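Grants > Karnow Fund > Repair and Refit > Progress Report 2

Madeo Refit Project: progress to October 7, 2026

The Havach work tables were meant to be in use by now. Of the 20 we planned, seven are signed off. Aguiar calls this on schedule. We don't read their schedule that way, and have held back the second payment.

1. Table tops
The reddish-brown wood was approved on grain and color, and we have no complaint about either. Whether the finish will stand up to daily use is another matter. Aguiar's wear figures come from their own shop.
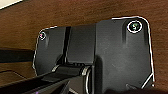 2. Spending
We have spent $219 on sanding supplies against a budget of $110. Aguiar blames the first delivery. We have asked for receipts and would not approve more until they arrive in November.

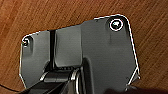

Wood surface with streaky diagonal grain, Madeo refit.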